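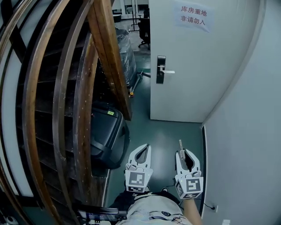 *Downstairs hall, suitcase by the stairs.*

# Virno steering wheel lock: a loud yellow maybe

2018-12-02

Three cars on our block were gone through between March and the end of summer, and one was driven away. The neighborhood newsletter told everybody to buy a steering wheel lock and gave the Virno as the one to get. It didn't say who had tested it, or how, so I bought one at Jang Auto and have been putting it on and taking it off my 2009 hatchback ever since.

First, the claims. The box says "professional grade," which is a phrase anyone can print on a box. It says "hardened" without saying which part. It says the lock fits "virtually all vehicles," and the leaflet inside then spends a full paragraph on vehicles it doesn't fit. I looked for a rating from any kind of testing lab and couldn't find one. I wrote to Virno to ask, and got a coupon for a windshield shade.

The lock itself is a telescoping bar with a hook at each end. You hook one end on the inside of the rim, pull until the other end catches the opposite side, and push the cylinder down. It weighs 700 grams. My old Cikon was a lot heavier, and I complained about that for years, but when I swing the Virno around in my hand it doesn't fill me with confidence. Weight isn't strength, I know. I would still like to see a number for strength if they're going to be so proud of the one for weight.

Putting it on takes me 10 seconds now. The first week it took much longer, mostly because the hooks have a rubber coating that grabs the wheel before you have the bar lined up. Taking it off is quicker. The key only goes in one way up, and there's no mark to tell you which way, so in the dark you'll get it wrong half the time.

You get two keys. Replacements are by mail only, with a code from a paper card that you're supposed to keep somewhere safe. The card was loose in the box and I very nearly threw it out with the packaging. Copy the code down the day you open it.

Now the part that bothers me. The usual argument for these things is that a thief sees one and moves on to the next car. Maybe so. It's a hard claim to check, and the people who repeat it most are selling locks. Eun-ji Ryu, two doors down, has never owned one and has never had her car touched. Dirk Kettler across the street had one on when his passenger window was smashed for a gym bag. The car stayed where it was, so I suppose you could call that a point for the lock. He didn't see it that way when he was picking glass out of the seat.

A wheel is also softer than the bar. Anybody with a saw and a few quiet minutes can cut through the rim and slide the whole thing off. That goes for the expensive ones too — the Mudix, which costs twice as much, hooks onto the same wheel.

**What I like**

- Bright enough to see from the sidewalk, even with the dome light off
- No rattle when it's stored behind the seat
- The rubber hasn't marked the wheel so far

**What I don't**

- No test results of any kind
- Unmarked key
- The end of the bar sits close enough to the dash that I've scratched mine

I'm giving it 2 stars out of five. It does what a bar across a wheel does, and the price is fair if you catch it on sale. But the newsletter made it sound like a solution, and it's a bar. If you already own an older lock that still clicks shut, keep using that. I've kept the Virno in the hatchback and put the Cikon back in my wife's car, and we lock the doors, and we take our bags inside.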